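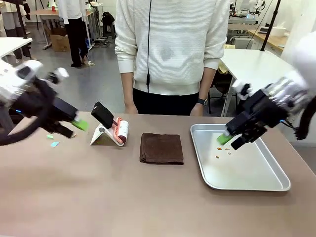
Fovside hotels say their towel cards save water. The numbers are hard to find

Guests checking in to Fovside's larger hotels this September will find a new card hanging in the bathroom. It asks them to hang up their towels if they are happy to use them again, and it promises that doing so will "keep 2,000 gallons a day in the Ngau River."

The card comes from Flelteck, a laundry contractor that washes for most of the hotels along the waterfront. The company says 589 rooms have signed up so far and that it expects to reach 3,000 across the region. What it has not said is how it got to 2,000 gallons.

Asked for the math, Flelteck sent a two-page leaflet. The leaflet repeats the figure twice and explains it once, in a footnote that refers to "typical guest behavior." It does not say how many towels a typical guest leaves on the floor now, or how many would have to stay on the rail for the promise to hold. A follow-up request for meter readings from the company's plant was answered with a second copy of the leaflet.

Woo-jin Cha ran the linen room at one of the waterfront hotels for nine years and now advises small inns on their cleaning contracts. He is in favor of reusing towels. He is less sure about the card.

"A bath towel is a bath towel. Wash fewer of them and you use less water, fine," Cha said. "But the plant runs big machines and it runs them on a schedule. If the load is a bit short, does the machine take less water? Some do. Some don't. I'd want to know which ones they have before I printed anything."

There is also the matter of what happens when a guest does hang the towel up. Cha said that in his time, housekeepers with a long list of rooms to turn often pulled everything and started fresh, as it was quicker than working out what the guest wanted. The new card comes with no change to how rooms are staffed – at least none that Flelteck or the hotels would describe.

Money is easier to follow. Hotels pay Flelteck by the piece, so fewer towels should mean smaller bills. But the program carries a monthly fee of $200 for each hotel, which covers the cards and a listing on a website called Nernudard, where travelers can look up places to stay with a green leaf beside the name. Getting the leaf requires paying the fee and hanging the cards. Nothing on the site suggests that anyone checks water use before or after.

Two hotels declined to comment. A third said guests had responded "very positively" but could not say whether it had sent out fewer towels since the cards went up.

The city's water office, which is not part of the program, said it does not track hotel laundry separately and had not been asked to review the claim. Flelteck's plant sits outside city limits and draws from its own wells, a spokesman for the office added, so any savings would not show up on Fovside's meters.

Flelteck said it plans to publish a progress report. It did not give a date.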